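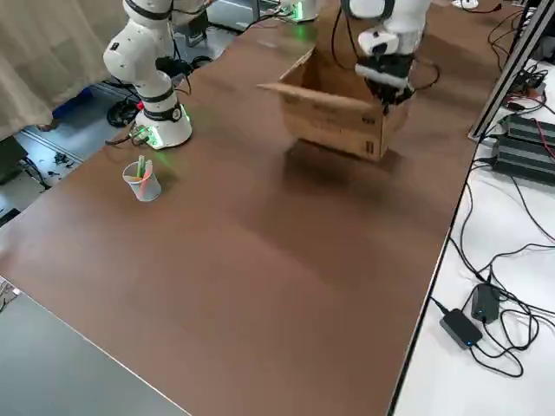

6.4 Recovery after a protective stop during box picking

Applies to Horelis two-arm tabletop cells with parallel grippers. For stops caused by the emergency stop button, see 6.2.

A protective stop during box picking most often means that the gripper or a finger has pressed against a box wall, a flap or the bottom of the box. The affected arm holds its position with the brakes on. The other arm finishes its current move and then waits.

CAUTION: A green base ring shows that the arm has power. It does not show that the arm is safe to approach. Check the status line on the control screen before reaching over the table.

CAUTION: Do not pull the box away from a stopped gripper. The joints may be holding a load and can shift when the brakes release.

To clear the stop:

1. Press Pause on the control screen. Confirm that both arms read HELD.

2. Write down the fault code and the joint number. The code is erased at reset.

3. Look into the box from the side opposite the arm. Find the point of contact.

4. If a part is trapped between the fingers, support it by hand and select Gripper > Open Slow. Keep your other hand outside the box.

5. Select Jog > Tool Z and raise the gripper in steps of 2 mm until it is free. Then raise it another 40 mm, or until the fingertips clear the flaps, whichever is higher.

6. Check the wrist cable. It must hang in an open loop with no kink and must not catch on a flap when the wrist turns.

7. Fold all 4 flaps outward. Tape down any flap that springs back into the path of the arm.

8. Select Reset, then Home. Home one arm at a time.

9. Run one cycle at reduced speed before returning to normal operation.

Note: If step 5 produces code H-3 (jog refused), the arm is outside its joint limits. Go to 6.5, Manual Brake Release. Two people are needed.

If the same joint stops 3 times in one shift, take the cell out of service. Common causes are a box placed off its taught position, a wrong box height in the Riston job file, and a loose base bolt.

Power supplies and adapters beside the table must stay connected during recovery. Cutting power at this point drops the gripper output and may release the part.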